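Robotics Club Takes On the Basket Table

If you walked past the Druvberg workshop on a Monday this spring, you probably heard us before you saw us. The robotics club has been busy (and loud!), and we're thrilled to share what the students have been up to since the last newsletter.

This season's project is called Skondex, and it started with an argument over lunch. One group wanted to build something that stacks blocks, because blocks are easy and the club already owns a bin of them. The other group said everybody stacks blocks, and couldn't we please try something from a real house for once? The second group won. So Skondex is a tidying robot, or it will be, and its job is to handle ordinary things that people keep on shelves and tables — baskets first, then folded towels, then whatever we're brave enough to try in the fall.

Baskets sounded simple. They are not simple at all, and that has been the best part. A block has flat sides and it stays the shape it is. A woven basket has slanted walls and a bumpy rim, and it gives a little when you squeeze it. In the first week the students wrote a grasp routine that worked beautifully on a cardboard box and then fell apart the minute we switched to wicker. Out of 96 tries that week, 28 ended with the basket lifted and set back down where it belonged. The students were a bit gloomy about that number. The coaches were delighted, and said so!

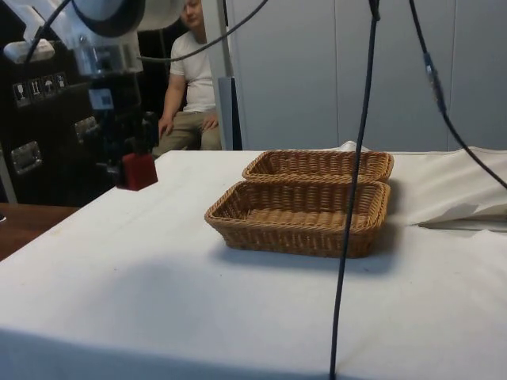
Why do the students use the rim to pick up a basket?
The rim is the stiffest part of the weave, so the fingers can close on it without bending the wall, and the basket is more likely to hang level once it leaves the table.

Getting there took weeks of careful, fiddly work. The approach team handles how the arm comes down, which direction it comes from, and how slowly it moves in the last inch or two. The grip team worries about how hard to squeeze. They keep a shared notebook, and it is a wonderful thing to flip through, full of crossed-out settings and arrows and one very large "TRY IT SIDEWAYS" in green marker. (Sideways helped, by the way.) After spring break they started over with a fresh set of trials, and the club has now logged more than 574 lifts all together.

The younger members have their own piece of this. They look after the practice layouts, which means deciding where each basket goes before a run, drawing it on a card, and putting everything back the same way afterward. One basket alone is the easy card. Two baskets, one behind the other, is the card that makes the older students groan, since the arm has to reach for one without bumping its neighbor. The younger group pulls that card a lot. We suspect they enjoy it.

All of this is leading up to the Pagano Challenge in May. Teams get 70 minutes on the floor, including setup, and the judges choose the layout that morning. Our students have been running timed rehearsals and the first one was chaos — a cable unplugged, a laptop with no charge, two people reading the checklist aloud at once. The second was much calmer. By the fourth they had time left over to eat a granola bar and argue about the team shirt color, which is still not settled.

After the challenge we move on to towels, and the students have already nicknamed that phase Brustach. The name came off the whiteboard one afternoon and we can't get a straight story about what it means.

New members are welcome all year, with or without experience. Several of this season's best programmers had never written a line of code before they joined. Come by the workshop on a Monday at 4 p.m., wear closed-toe shoes, and bring a pencil for the notebook. Families who'd like to watch a rehearsal can stop in any time after 5.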